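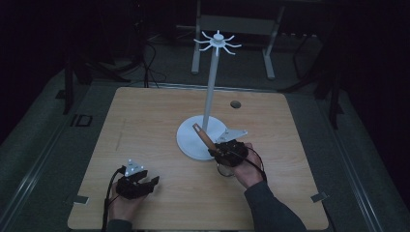 Station 2, both grippers, mug tree out

Fingertip pads on hand-held grippers keep tearing – replace or trim?

Asked by skollard_bench

We run a pair of hand-held grippers at one table, hanging glassware with wooden handles on a mug tree. The pads last around 30 sessions before the edges go. Glue is a contact adhesive, pads are cut by hand. Do I need new pads each time, or can I trim the ragged part and carry on? 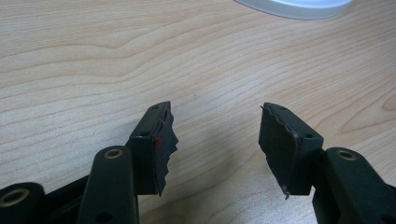 Pads as of this morning, jaws open

2 answers

Torunn Strömberg
Replace them, both fingers together. With the right one hanging in a point like that, it will fold under when you close on something thin. Peel the old pad, scrape off all the glue, wipe with alcohol and let it dry. Cut the new pad 2 mm short of the fingertip at the end and round the corners – square corners are where ours at Laxdal started to lift. Clamp overnight. Check the pivots for play while it's on the bench, and redo your open/closed calibration afterward, as new pads change the closed position.

Comment from skollard_bench: Is the red mark on the left finger a problem?
Reply from Torunn Strömberg: Can't tell from here. If it's residue, clean it off before you glue.

andstead_tc
we just trim with a knife. fine for 4 months now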